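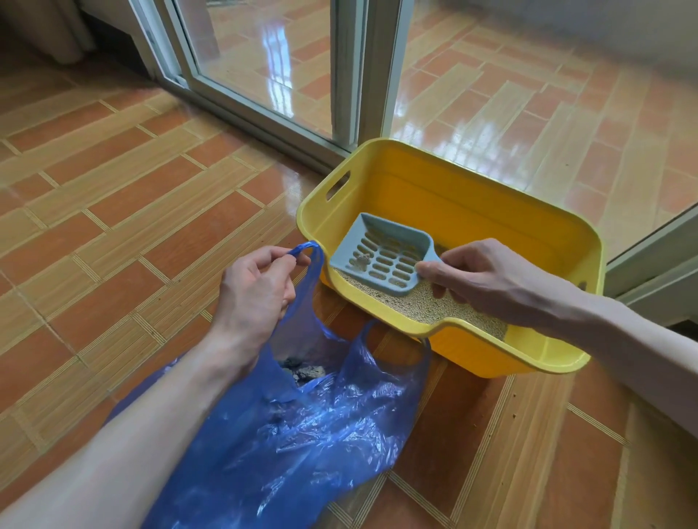
Warrick Faulkner says the scooping itself is easy to copy and the bag is what keeps stopping the machine. A person holds the bag open by one handle with one hand and tips the scoop with the other. The arm on the bench at the Didham shared workshop has only one hand, so the bag has to stay open some other way.

The build, called Katene, is an attempt to clean an ordinary open litter box with a small arm on a rail. Work began in March. Members wanted something that would fit over a tub already in use at home, with no special tray and no special litter. The arm uses a plastic scoop with a slotted blade, the same kind people use by hand, bolted to a printed wrist.

The current version makes a slow pass along the bottom of the tub, lifts, shakes the scoop from side to side and pauses while the clean litter falls through the slots. It then swings over the rim and turns the scoop over. In bench tests with fresh litter and clumps made with tap water, the arm has logged 2109 passes. The scoop came up with at least one clump in it on 1,544 of them, according to the workshop's log.

Most of the missed clumps were in the corners. The blade is flat across the front and the corners of the test tub are rounded, so small pieces get pushed up the wall and roll back. A second pass at an angle picks up some of them. A narrower blade was tried and dropped, as it took too long to cover the whole tub.

Bag handling is still done by a person. The first holder was a wire hoop, which let the bag slide down once it had some weight in it. The second, now being printed, has two hooks for the handles and a lip that hangs over the side of the tub. If it holds, the arm will drop each load straight down and will not need to reach the floor.

The arm does not run when a cat is near. A weight sensor under the tub and a beam across the rail both have to read clear for 40 minutes before a cycle starts, and either one will stop the motors partway through. Testing with a cat in the house has not started.

The control code was first written for Torkis, an earlier plant-watering project at the same workshop, and the rail comes from a scrapped printer. Drawings for the wrist and the bag holder will be posted on the workshop's page after the new hooks have been tested. The bench is open to members in the evening from 6:30.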